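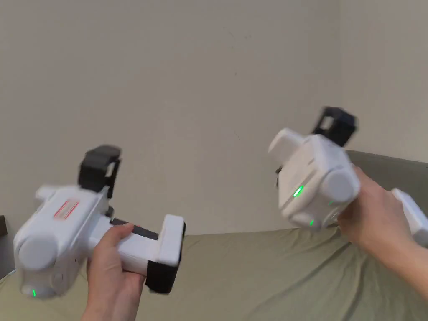 The plain wall, as of this week.

Innes Guthrie
@innesguthrie
Aug 30, 2024

A few people asked what I'm doing with the wall in the back room, so I'm putting it all in one thread. Short version: one long shelf, some hooks under it, and paint if I can agree with myself on a color.

Innes Guthrie
@innesguthrie
The wall is 93 inches from the corner to the door trim. I measured it at the baseboard and again at shoulder height and got the same number both times, which I did not expect in this house. The kitchen is off by enough that the counter has a wedge of filler at one end.

Innes Guthrie
@innesguthrie
I want the shelf to run the full width. Lindiwe Coetzee thinks I should stop short of the door so it doesn't feel crowded when you walk in. She may be right. I taped the line with painter's tape both ways and lived with each one for a few days. Still leaning toward full width.

Innes Guthrie
@innesguthrie
The shelf is the Wollby one, plain board, no lip. They sell it in lengths that don't match my wall, so I'm buying two and cutting one down. The joint will land over a bracket. I'm going to sand the cut end and put it in the corner where it won't show.

Innes Guthrie
@innesguthrie
Studs. My stud finder is useless on this wall. It beeps everywhere. I went back to the old way, a magnet on a piece of string, dragged slowly along until it catches a drywall screw. Marked each one in pencil and then checked above and below it to see if the line was straight.

Innes Guthrie
@innesguthrie
Only 4 of the marks lined up well enough that I trust them. That's enough for the brackets. Anything light can go on anchors.

Innes Guthrie
@innesguthrie
If you're doing this yourself: drill a very small hole first, where the bracket will cover it. If you get sawdust on the bit you're in wood. If it punches through into air, move over and try again. Keep a jar lid or a folded envelope under the hole for the dust.

Innes Guthrie
@innesguthrie
Paint. I have sample pots from Kulta and from Trisine. The Kulta covers better. The Trisine color is closer to what I want but it dries darker than the card. I painted both on scrap board and leaned them against the baseboard. Didn't want test patches on the wall itself, they always show through later.

Innes Guthrie
@innesguthrie
Pravesh Le Roux asked why not leave it as it is. I thought about that more than I planned to. A plain wall is easy to live with and you don't have to dust it. But I have boxes on the floor in there and I'm tired of walking around them.

Innes Guthrie
@innesguthrie
Height is going to be 40 inches off the floor for the hooks and the shelf above that, high enough to clear a coat. I held a coat up and had Khanyisile Shezi mark the bottom hem. Then we did it again with the longest coat in the house, and the mark moved down a lot. Using that one.

Innes Guthrie
@innesguthrie
Hooks are from Nkuna. I ordered 7 and I'll probably put up fewer. They come with short screws that I wouldn't hang a wet towel on. Longer ones from the hardware store, same head, cost next to nothing.

Innes Guthrie
@innesguthrie
Order of work, for anyone keeping track. Fill the small holes. Sand. Wipe down with a damp cloth and let it dry overnight. Prime the filled spots. Two coats of color. Brackets, then shelf, then hooks.

Innes Guthrie
@innesguthrie
Vilgot Vik is lending me his long level, so the brackets wait until he's back in town. Painting can start before that. I'd like the boxes off the floor by November.

Innes Guthrie
@innesguthrie
Question for people with a shelf near a door: did you round off the corner or leave it square? I'm at hip height with nothing there but I can see someone carrying laundry and catching an elbow. Replies are open.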